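Robots and Chores, Unit 4 handout
Are they there yet?

Hi all. These are my cleaned-up notes from the session plus the stuff I skipped because we ran out of time (sorry, I got carried away with the dishwasher story again). Read them before the July lab. Rawan Awad is running the lab with me and she will expect you to know the words "reach," "grasp" and "recovery" without looking them up.

Where we left off

I asked you all to write down one chore you would hand to a machine tomorrow, and most of you put laundry or dishes. Fair enough! Those are also two of the hardest ones. People tend to rank chores by how boring they are, and boring to us has very little to do with easy for a machine. Folding a shirt puts me half to sleep. For a robot it means finding two corners on a thing that changes shape every time you touch it.

So let's sort chores a different way. Ask what the machine has to touch, and how much that thing moves or squashes when it gets touched. A box on a conveyor hardly changes. A mug changes where it is but keeps its shape. A towel changes everything. A couch cushion is somewhere in between, it gives a bit and then comes back. When you do the homework, I want you to sort by this and leave "simple" and "complicated" out of it.

The shop floor is ahead, and why that's a bit unfair

In a plant, people get to cheat. I mean that kindly. When Darlene Petrenko came to talk to last year's class about the packing line at Gebremichael, she spent most of her hour on trays. The trays hold every part at the same angle, so the arm never has to wonder where anything is. They run 780 parts a shift through one station, and the clever bit is a piece of molded plastic. She was very funny about it and I wish I had recorded her.

Your living room has no trays. Things are where you dropped them. The light changes, there are cords on the floor, somebody moves the chair, and the chair you own is a different shape from the one next door. A home robot gets all of that at once, and it gets it fresh every morning.

Upholstery as a test case

I like furniture cleaning for teaching, and the course kit has a whole set on it. Think about what wiping down an armchair asks for. You have to hold a tool that squashes, press hard enough to do something, press lightly enough that the chair stays put, and follow a surface that curves away from you. Two arms help, since one can steady or lift while the other wipes, but then the arms have to stay out of each other's way. A round tub chair is worse than a square one here, because there is no flat front to line up with and the back wraps around the seat.
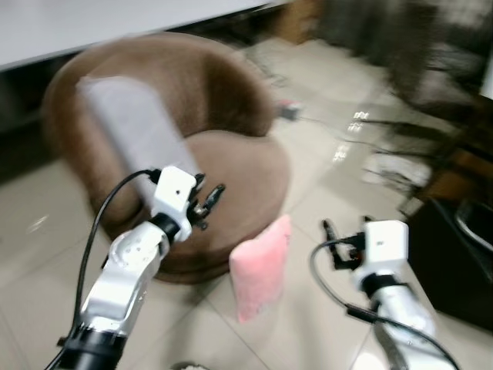

Can a robot clean an armchair without help today?

A well-prepared one can manage pieces of the job, such as picking up a sponge and wiping a stretch of fabric it has practiced on. Doing the whole chair start to finish, in a home it has never been in, and knowing when to stop, is still out of reach for anything you could buy and leave alone with your furniture.

Let me unpack the "knowing when to stop" part, because a few of you looked doubtful when I brought it up. When I clean a seat, I look, I feel with my hand, I tilt my head to catch the light, and then I decide it's good enough. Plush fabric is a pain for this. It changes shade depending on which way you brushed it, so a streak may be dirt or may be nothing at all. A camera has the same trouble I do and doesn't get the fingertip check unless somebody built one in.

Reach, grasp, recovery

Write these down if you haven't.

Reach: getting the hand to the right place without hitting anything on the way. In good shape these days, though low spots close to the floor are awkward and people forget to test them.

Grasp: closing on the thing so that it stays held and usable. Pinching a sponge is fine. Pinching it so that the wiping side faces the chair is another matter, and I'd like you to try that at home with two fingers of each hand. Seriously, do it. It's annoying!

Recovery: what happens after a slip. You drop the sponge and it bounces under the table. You sigh, bend down and get it. Many systems have no plan for this at all, and they will happily wipe the chair with an empty hand. If you only remember one of the three for the quiz discussion, remember this one – it is where most home demos fall apart.

How to watch a demo video

The Flala clip I showed in class is 118 seconds long, and it's a nice clip. Somebody asked me afterward why I was so grumpy about it. I'm not grumpy, I just want you to watch it the way a plumber looks at a kitchen ad. Check whether the speed has been changed. See if the cuts land right before the hard bits. Ask who put the tool where the arm could find it. Ask how many tries came before the one you're seeing. The Votero team printed their tries in the handout they sent us, 4 good runs out of 9, and I trust that handout a lot more than I trust the Flala clip, even though Flala's looks smoother.

Also, find out whether a person was steering. Plenty of two-arm footage has a human moving the arms from a chair a few feet away. It's a perfectly good way to teach a machine or to test the hardware, but it tells you about the hands and next to nothing about the brain.

My own opinion, for what it's worth

I get asked when I'd buy one. I would take a floor machine now (I have one, it eats my socks). I'd take something that wipes a kitchen counter if it could cope with the toaster being in a new place. For chairs and cushions I'm still using my own two arms, and I expect to be doing that for a good while. Rawan is more hopeful than I am, so go argue with her.

For the lab

Pick one chore and break it into steps small enough that each one is a single reach or a single grasp. Next to every step, write what could slip and what the machine would have to notice to know it had slipped. One page is plenty. Bring it on paper, please, the printer in our building is sulking.

Reading is the Dadanden chapter on soft objects, first half only. Skip the math box unless you enjoy that sort of thing. If you'd rather do a shop-floor chore than a household one, that's fine, just tell me which station you have in mind so two groups don't end up with the same one.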